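Ullow Guest Notes

A text collection of 806 comments left by guests at small rental houses. Compiled by Benvinda Carvalho. Last updated July 16, 2020.

What it contains

Each row is one comment, typed up from the paper guest books at nine houses. The houses are grouped under two place names, Messina and Stadeck. Spelling and punctuation were kept as written. Names of guests, phone numbers and car plates were replaced with a dash.

Files

notes.csv holds the comments.
houses.csv holds the house code, the place name and the number of beds.
topics.txt lists the topic labels.

Columns in notes.csv

id: row number, starting at 1
house: code that matches houses.csv
text: the comment
topic: one label, such as sleep, kitchen, heating, noise, parking or other
lang: en or it

How the labels were made

I labeled everything myself in one pass, then did a second pass on 200 rows picked at random. The two passes disagreed on 40 of them. Most of the trouble was between noise and sleep, when a guest wrote that the road kept them up. Those rows are now under noise. The rest of the file was not checked again, so expect the same kind of mix-up elsewhere.

Known problems

The January pages from one Stadeck house got damp and could not be read. They are missing from the file.
Comments are mostly polite. People with real complaints tended to phone.
Rows from the Disano house use a comma inside the text field, so read the file with a proper CSV parser. Splitting on commas will break it.

Use

Free for teaching and research. Please keep the dashes as they are and do not try to work out who wrote what.

To do

Split sleep into bedding and mattress. Guests mention blankets and pillows far more than I planned for when I wrote the first list.
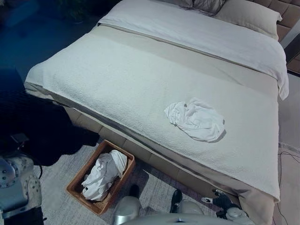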